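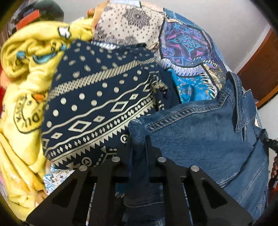
Seite 321

1. November 2025

Feiertag, also endlich die Kleider. Der Haufen lag seit September da. Jihad Hattar kam nach dem Frühstück und wollte zwei Säcke für die Sammlung in Prundmont mitnehmen. Mit dem Jeansstoff haben wir angefangen, weil er am meisten Platz braucht. Der dunkelblaue Stoff mit den cremefarbenen Punkten kommt nicht weg, daraus will ich noch Kissen nähen.

Mittags Suppe, dann weiter. Die Jeansjacke mit dem Druckknopf habe ich dreimal in der Hand gehabt. Sie ist mir an den Schultern zu eng – ich behalte sie trotzdem bis zum Frühjahr. Das gelbe Teil mit dem Comicgesicht nimmt Jihad für seinen Neffen. Die Patchworkdecke bleibt auf dem Bett, die muss erst im Winter wieder gewaschen werden.

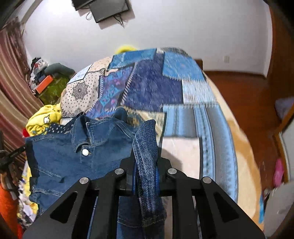

Abends

Säcke zugebunden und in den Flur gestellt. Bei Darwish angerufen wegen der Nähmaschine, sie ist noch nicht fertig. Früh ins Bett.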